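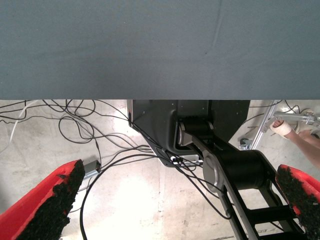 Arm stopped dead halfway through a job, should I just switch it off and on again?
Look before you cycle the power. Read the fault code first, write it down, keep hands clear of the gripper, then isolate it and check the cables by hand.

Gear keeps getting dropped short of the peg

plakley_bench
Planetary gear demo, two arms. Pick the gear up, put it over the peg, let it down. Ran fine all through December, now it lets go early, or jams on the peg and then the arm trips out on overcurrent. Code 64 every time. Happened 6 times on Friday before lunch. Grip force set to 500 in the software, whatever units that is, the Pridard manual doesnt say. Already done: wiped the pads, homed both arms, swapped the power lead. No change. Don't want to keep resetting it if I'm cooking a motor.

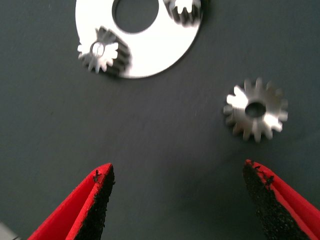

Ottavio Lo Presti
Stop resetting it for a start. On our Delter controller 64 was a current limit on one joint, yours may be numbered differently so check the list. If the gear catches on the end of the peg the arm keeps pushing down, current goes up, trip. So the trip is probably the drive looking after itself – the real fault is the gear arriving crooked or off to one side.

Things I'd try, power off for the first two:
Move the wrist by hand. Any play, nip up the screws.
Follow the cable from the wrist back to the base. Ours had a broken core right by a joint, only showed up at full stretch.
Then recalibrate and run it slow with no gear, e-stop in your hand. See if it comes down over the peg in the same spot each time.

Also drop the grip force and work back up. Too much squeeze and a small gear tips in the fingers.

chrysikopoulos_fan
had same thing, new pads fixed it. try that

plakley_bench
Thanks both. Play in the wrist, one screw well loose. Tightened, not recalibrated yet. Will try teh slow run tomorrow and post back – pads are on order anyway.

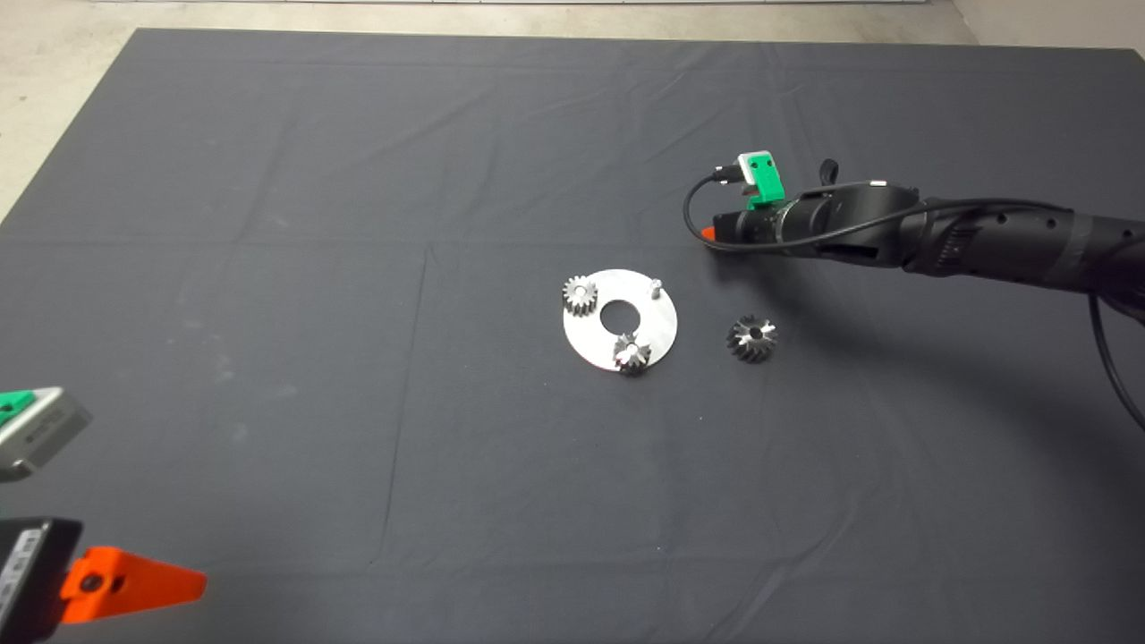 Gears and plate on the cloth, both grippers in view.

Ottavio Lo Presti
Recalibrate before you put a gear in it, not after. And keep your fingers out while its live, even on slow.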